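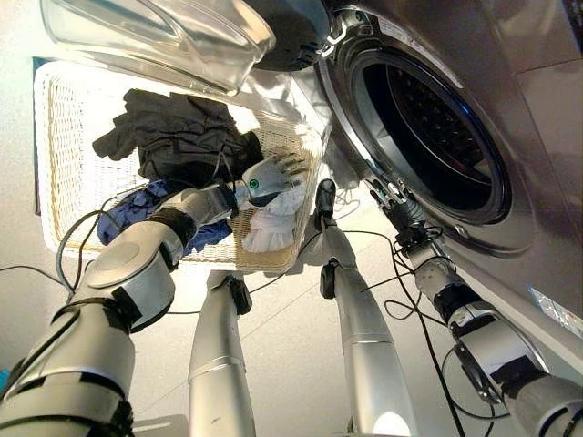

Can you run two arms off one 800 watt supply? You can, as long as they don't both start a heavy move at the same moment, so put a short stagger in the startup script and keep the power wires short.

OK, that one came up twice off-list, so I'm putting it at the top. Hi everybody!

Zihan Xu wrote on 6/8/26:
> Nice progress on the laundry build. Two things. What are you doing
> about cable slack at the wrist? Mine (the little Brodell arm) keeps
> catching its own wires on the way back up. And do you grab at the
> middle of the pile or the edge? Mine goes for the middle and comes
> up with three shirts every time.
>
> Zihan

Ha, three shirts, I know that feeling. Cables first. I have way too many of them, black ones looping all over the place, and the bundle at the right wrist is the worst. I used to zip tie everything down tight, and then the wrist would get partway through a turn and just stall. So now I leave a loose curve hanging and only tie at the forearm, with a bit of soft hook-and-loop so I can undo it without hunting for the cutters. It looks terrible! But Ren went 267 cycles last week without a snag, and that's the best I've had so far.

(Ren is the whole setup, by the way, for anybody who joined since December. Jingyi named it and it stuck.)

On grabbing: I go for whatever is nearest the rim. Light stuff on the side of the basket is easy for the hand to get hold of, and a big dark sweater in a heap is still hopeless, because the depth reading on dark cloth is mush. I tried slowing the fingers down to 165 on the Venix controller (their units, don't ask me what it means) and that helped more than any of the clever code I wrote.

The washer door is my next headache. Coming at the opening from low down, the gripper has to clear that chrome ring, and my clearance is 3 mm if the machine hasn't walked across the floor since the last spin. Yutong says put tape marks on the floor. Oriana says bolt it down. I'm leaning toward tape, mostly because my landlord reads this list.

If anyone in Perkport has a spare wrist bearing, I'd happily trade a bag of connectors for it. I can also send the stagger script to whoever wants it, just email me and I'll clean out the swear words first.

Xinyi Tang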